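## 4. Setting up the baptism register

This section covers the first set-up of a parish register in Prellik, from an empty file to the first printed certificate. It assumes that the program is installed and that you have the old books, or copies of them, at hand. Allow one sitting for steps 1 to 6.

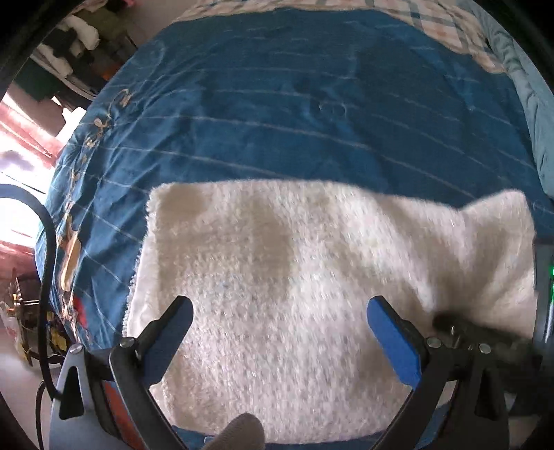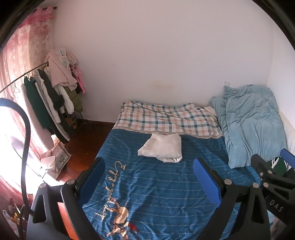
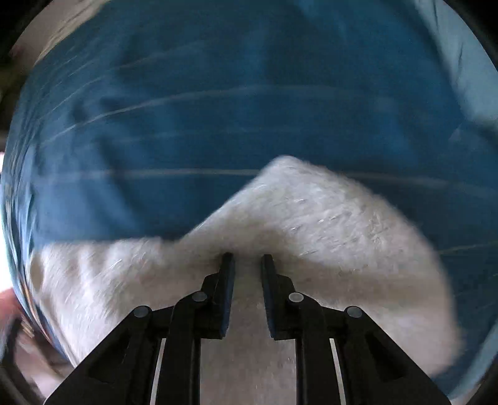

A reader of the previous edition wrote in to say that step 3 should come before any names are typed, as her parish entered two whole books under the wrong numbering and had to renumber every line by hand. The order below follows that advice.

### 4.1 Create the register

1. Open **File > New register** and choose **Baptisms**. Marriages and burials use separate files and are covered in section 6.
2. Enter the name of the congregation as it appears on the cover of the oldest book. If the name changed later, add the newer name under **Also known as**.
3. Set the numbering. Choose **By book** if each book starts again at 1, or **Continuous** if the numbers run on from book to book.
4. Set the highest entry number per book. The default is 300. The program accepts any value up to 1000.
5. Choose the date order used in the books. Prellik stores the date the same way in every case, but the entry form will match the page in front of you.
6. Select **Save and lock layout**.

> **Caution:** The numbering cannot be changed after the layout is locked. To change it, export the entries, create a new register and import them again.

### 4.2 Enter a baptism

1. Press **F2** for a blank entry.
2. Type the surname and given names exactly as written. Put corrected spellings in the **Standard form** field. Searches look in both.
3. Fill in **Date of birth** and **Date of baptism**. If only one is given in the book, leave the other blank. Do not copy one date into both fields.
4. Choose the manner: sprinkling, pouring, immersion or not stated.
5. Enter parents, sponsors and the officiating minister. Up to 21 sponsors can be stored for one entry.
6. Press **F8** to save.

Letters outside the English alphabet are kept as typed. A surname such as Avcı is stored with the dotless i and is also found by a search for "Avci". This works only if **Match plain letters** is switched on under **Options > Search**.

**Note:** Where several members of one family were baptized at the same service, save the first entry and press **Shift+F2**. The parents, date and minister carry over – the sponsors do not.

### 4.3 Entries without a source

Some baptisms are known only from family memory or from a letter. These may be entered, but they must be marked.

1. Set **Source** to **Statement**.
2. Leave the entry number blank. The program assigns a number with the prefix S.
3. Type the statement in the **Remarks** field, with the date it was received.

A certificate cannot be printed from an S entry. Use **Print > Letter of statement** instead. If the original line is found later, open the S entry and select **Attach to book entry**. The remarks are kept.

### 4.4 Import from Gumska

Files made with Gumska can be read directly. Select **File > Import**, pick the file and check the preview. Columns headed in red have no match and will be skipped unless you assign them.

Error 694 means that two lines in the file share one entry number. Correct the source file and run the import again. Nothing is written to the register until the whole file passes.

### 4.5 Test print

Load one sheet of plain paper and print any entry with the **Gundale** template. Check that the seal box clears the signature line. If it does not, change **Bottom margin** under **Print > Layout** and repeat the test before loading certificate stock.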